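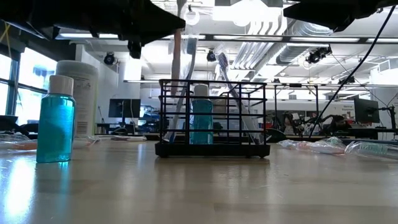
The harmonium in the hall at Drirnanside had been silent for so long that people had taken to putting the tea tray on it. When I went to meet the woman who leads the village's reed organ evenings, she moved a pile of hymn books off the stool, sat down without any fuss and played me eight bars of something slow and rather lovely before she would answer a single question.

"I always do that," she said. "If I talk first I get nervous about the playing, and if I play first I'm quite happy to talk all afternoon." (She was as good as her word, and I missed my bus.)

She prefers not to have her name in print, so I shall simply call her the organist, although she laughed at that as well. She trained as a pianist, taught for years in schools along the coast, and came to the harmonium by way of a house clearance. "I went for a bookcase. The bookcase had gone, and there was this poor wheezing thing under a blanket, and they wanted 80 pounds for it. I thought, well, I've got the van."

For anyone who hasn't tried one, you pump the air with your feet, and the sound comes from brass reeds. The trouble for a pianist is that the feet and the hands want to be friends. "You find yourself pedalling in time, like riding a bicycle, and then every beat has a bump in it. It took me a whole winter to get my feet to mind their own business. My neighbours were very kind about it, or else they were out."

The evenings began as a practice session for three people and a flask. Last September they gave their first proper concert, with 100 chairs put out and extra benches fetched from the chapel, and they have hardly stopped since. The summer programme, which opens at the end of May 2026, is called Lolano, after a lullaby the organist's grandmother used to hum and which she has now arranged for two harmoniums, viola and a small choir.

"I don't know what the word means," she told me. "I asked my mother and she didn't know either. It may only have been a noise for getting babies off to sleep. But it sings beautifully, it's all open vowels, and the altos can really lean on it."

I asked whether she was worried about the second half, which is given over to a new piece called Triệu. It was written for the group by one of its own members, a viola player who had never finished a composition before, and it lasts a good deal longer than anything else they have attempted. She thought about it for a while, pressing one low key up and down.

"Worried, no. I'm frightened of page eleven, where I have to change stops with a hand I'm already using. The rest of it I love. There's a place near the end where everybody drops out except the reeds, and you can hear the bellows breathing, and I used to think of that as a fault in the instrument. She's written it in as part of the music. I went home and had a little cry, if you want to know."

Money has been found in the usual patient way, with soup lunches, a sponsored hymn marathon and a jar by the door. They needed 1000 pounds to have the bellows re-covered before the summer, and got there in the spring with a bit left over for a decent lamp.

Before I left she played the lullaby through once more, with the window open this time, and sang the viola line over the top because there was no one there to play it.

"Come in May," she said. "Bring a cushion. The benches are dreadful."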